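# Can It Do the Dishes Yet? Notes and Pictures From a Robot Chore Tour

I keep hearing that household robots are two years out. I have been hearing it for a good deal longer than two years. So I spent part of December going to demos and test rooms around Wonport, looking at the chores one by one, and I came home to a sink that was still full.

My rule for this page is simple. I don't care what a machine could do with more training, more money or a better hand. I care whether I would let it loose in my kitchen on a Tuesday night and go sit down.

## Putting the mugs away

Hanging a mug sounds like nothing. A four-year-old can do it, with some risk to the mug. For a machine it is a nasty little job: get the fingers around the thing, keep hold of the right part, find a peg, come in at the peg's angle, and then let go without knocking everything else off the stand. Every one of those steps can go wrong, and the last one is where I'd expect to hear the crash.

It is also a job I do in two seconds with my mind on something else. That's the bar, and I don't think people selling these machines like to talk about it.
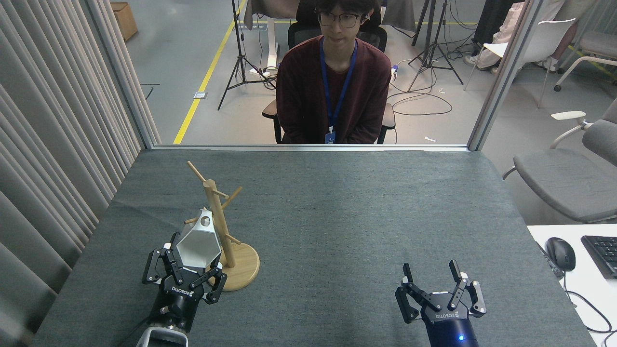 What bothers me is how much of the work has been taken out before the machine gets its turn. In my house the mugs come out of a dishwasher, wedged between a colander and somebody's lunch box. A few have a puddle in the bottom. One has a chipped handle and has to go at the back. The counter under the mug stand has mail on it, and a banana. If you clear the counter, pick the mug and put it down where it can be reached, you have done most of the chore yourself, and you might as well hang it up.

I'd like to see the same test run with six mismatched mugs and a cat. Then I'd like to see it run again after dinner, with the lights low, by a machine that has never been in that kitchen before. Until somebody does that, I'm filing mugs under "maybe, slowly, with supervision," and supervision is the part I was hoping to get rid of.

## Folding the wash

The Tillodwood open house had a towel-folding demo, and it drew the biggest crowd of the day. The towels were square and all the same size. They got folded. I asked about a fitted sheet and got a laugh, then a long answer about cloth being hard to model. I know cloth is hard. I fold it.

The sign by the door claimed 3,351 towels folded. I would trade the lot for one basket of kids' clothes with half the sleeves inside out and the socks paired at the end.

## Restocking a shelf

Shop work ought to be easier than housework. The aisles are straight, the boxes are printed with what's in them, and somebody sweeps the floor. Zillari, a small grocery near the bus station, tried a stocking machine on the canned goods for a few weeks. I went in twice. The cans were lined up beautifully, labels facing out, and a clerk was going along behind, pulling the old ones to the front.

Rotating stock is the job. Making a neat row is what you do after. To be fair, the clerk told me she liked not having to lift the cases, and I'll give the machine full credit for that. Lifting cases wrecks your back.

## Wiping down

Tsuchiya, the lunch counter on the corner, has 122 seats and no robots. I timed a busboy there for my own interest. He cleared the cups, wiped the table, pushed in two chairs with his hip and noticed a glove on the floor, which he ran out to the customer. Try writing that up as a task list.

A machine may well get to the wiping part before long. Flat surface, wet cloth, back and forth. I have less hope for the glove.

## Where that leaves my kitchen

I would pay real money for something that emptied the dishwasher, badly, while I slept. It wouldn't need to be fast. I'd put up with a broken cup every month or so. So far I haven't been offered that, only single jobs, one at a time, on tables that were clear before anyone started.

I'll add to the page in the spring, when Tillodwood says it will have a bathroom set up. I've asked them to leave hair in the drain.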